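## 3.2 Keeping the two-arm steamer cell in shape
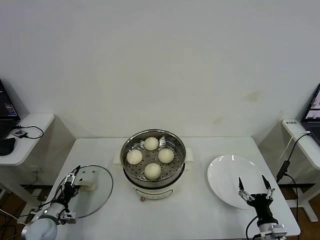 **Figure 2.** The Plukton cell in the bun-serving task: left gripper on the rim of the glass lid, right gripper open near the plate.

One reader of our draft, from the Ilville lab, asked why we spend a whole section on upkeep when the learned policy is the main result. The remark was fair, and our reply is that the upkeep taught us more than we expected! Over 2054 runs, most of the lost time came from fingers and cables, and very little from the policy itself.

The lid is the hardest thing in the cell to hold. Its rim is thin and the fingers pinch it at one spot, so a small error in how the two fingers line up lets the glass turn in the grip. We check the left gripper every 20 runs by closing it on a steel strip and looking for a gap at the tips. If there is one, we loosen the 2 screws on the finger mount, close the gripper on the strip again, and tighten them with the fingers shut - a lovely quick fix that we borrowed from the Agbayani bench notes.

Cables come next. The ones on the left arm need enough slack for the full lid lift, and we move the arm through that lift by hand before each session, watching for any pull near the wrist. In April we replaced one worn cable after 70 runs with odd gripper dropouts. Zevisham, our logging tool, had marked every one of them, and all fell in the top part of the lift.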